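Setting up a first job on the Brosik two-arm kit

I've had the Brosik tabletop kit from Drodidthorpe running since July, and the question I get most is how to go from "the arms are bolted down" to "the arms do something." So this is the route I take, start to finish. You'll want a clear afternoon and a few soft things to pick up.

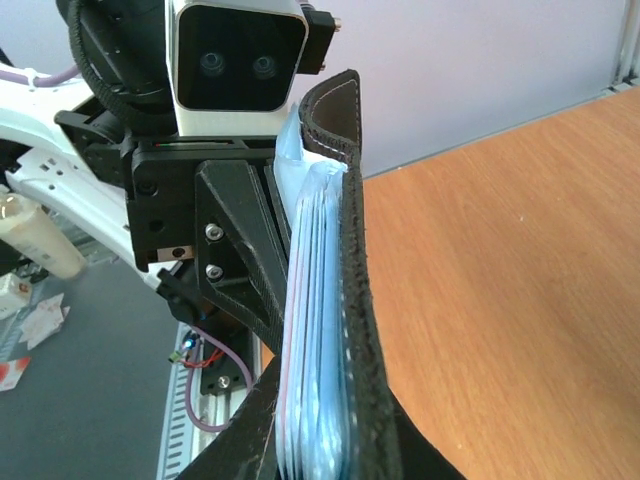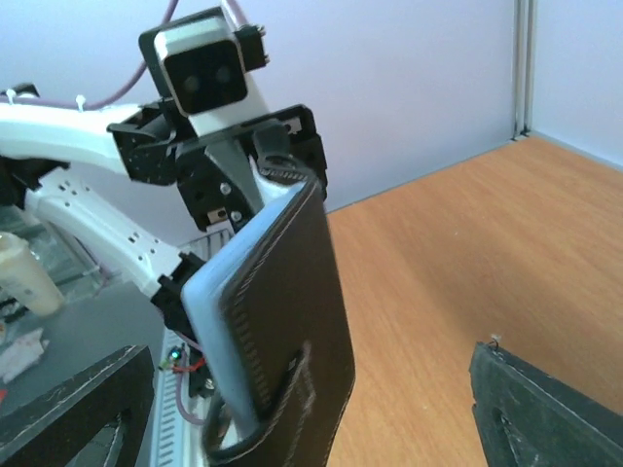
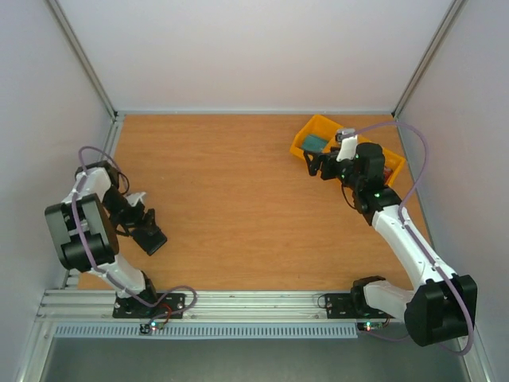

Step 1. Check your cables

Move each arm by hand through its full reach with the power off. The purple cable needs enough slack to loop over the wrist without snagging. Mine was too tight on one side, and I redid the ties twice – annoying, but worth it!

Step 2. Line up the cameras

Open the Jerkberg app and look at both wrist views. You should see the fingertips and a good bit of tabletop. If you only get fingertips, loosen the bracket screws and tilt the camera up a touch.

Step 3. Set the grip

Grip force goes from 0 to 128. I start at 7 for anything soft (leather, pouches, thin plastic) and go up 2 or 3 at a time. The default is way too strong, my one real gripe with this kit.

Step 4. Record a short run

Keep it simple: one pick, one place, arms back home. Save it before you touch anything else.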